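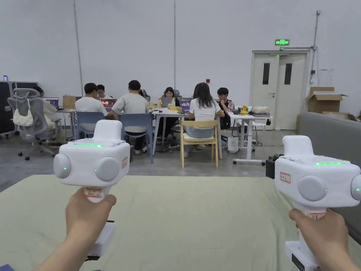

The mat on the floor, with the work tables behind it

Folding shirts on a floor mat: does it beat a table?
Posted 11 Aug 2019 by Drinent

I keep reading that you should fold shirts on something soft so they don't slide. We have a big pale green mat down on the concrete next to the sofa, and I've been using that. My shirts still come out with a lump in the middle where the sleeves end up. Is the mat doing anything, or is this one of those tips people repeat without trying? I'd use the tables but there are always people on laptops there.

Esperanza Carretero
I doubt the mat is your problem, and I doubt it's your cure. Yours has creases in it, so pull those flat before you start. As for the lump, you are most likely folding the body over before the sleeves are laid down.

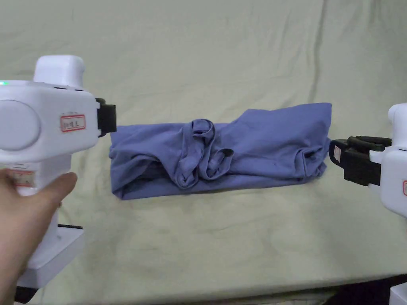

Once the shirt is one long strip it's too late to fix a bunched sleeve by pressing on it. Open it back up, lay each sleeve straight down the back, smooth it with your palm, then fold lengthwise. I did 20 shirts this way in July, half on carpet and half on a bare counter, and couldn't tell the two piles apart.

Moschos
get a folding board. mine does everything

Esperanza Carretero
A board won't flatten a twisted sleeve either. I've owned two.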